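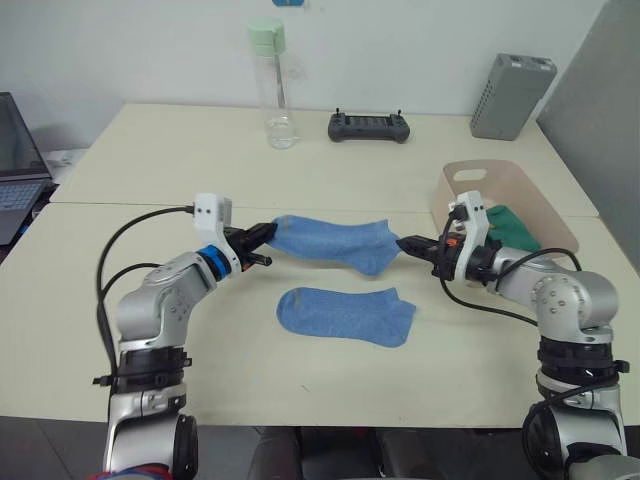

*Blue sock held between two grippers over a light tabletop.*

**Ticket 738 – Tunside patio door, handle won't lift to lock**
Opened by: Renata Nowicki
Status: open, waiting on parts question
Date: 10 Jan 2020

Hi all, me again (sorry!). This is the sliding patio door at the back of the house, the Tunside one that went in last March with the two big panes. It slides fine. It closes fine. But when I lift the handle to throw the hooks it goes up maybe halfway and then just stops dead, like there's a brick in there. If I lean on the panel with my hip and lift at the same time I can sometimes get it all the way up, and then the key turns like butter.

What I've tried so far, more or less in order:

**Cleaned the track.** Vacuumed it, then went along with an old toothbrush. There was an amazing amount of dog hair in the corner by the lock side, plus a little gravel. The door rolls nicer now but the handle is exactly the same.

**Lifted the handle with the door open.** The phone tech asked me to do this and I felt silly for not thinking of it. With the door open the handle goes up smoothly, all 4 hooks pop out together, and it comes back down with no fuss. So the lock itself seems happy and it's the meeting up with the frame that's off.

**Checked the gap.** Closed the door gently and looked at the line between the panel and the frame. It's tight at the top and wider at the bottom, wide enough to slip two quarters in. I don't remember it looking like that last summer but I can't swear to it.

**Adjusted the rollers.** Popped out the little plastic plugs at the bottom edge and found the screws. I turned the lock-side one clockwise two full turns. Wrong way! The gap got worse and the handle wouldn't budge at all. Turned it back, then two turns the other way, and the gap evened out a lot. Handle now goes up about three quarters – better, still not locking without the hip.

**Silicone spray on the hooks.** No difference that I can feel. Smells nice.

**Looked at the keeper plate.** It's the long metal strip on the frame that the hooks grab. The bottom slot has a shiny scrape along its lower lip, and the other slots look brand new. I'm guessing the bottom hook is hitting there. The plate has slotted screw holes, so it looks like it's meant to move up and down, but one of the screws is chewed up and I can't get a bit to bite on it.

So my questions:

1. Can I move the keeper plate myself without messing up the warranty? The Rirnance paperwork says "adjustments by owner permitted" and then two pages later says to call a dealer for anything on the frame side. Which is it?
2. Is the chewed screw a standard size, or do I need to get it from you? The hardware kit in my folder says Nishad on the bag, if that helps.
3. Should I keep going on the roller? I don't want to run out of thread.

*Update, same evening:* Got a callback, thank you! I was told to leave the roller alone and that the plate counts as an owner adjustment. A replacement screw is going in the mail. In the meantime I've got a cut-down broom handle in the track, and I'm using the side door to let the dog out. Please keep this one open until I've had the plate off and tried it.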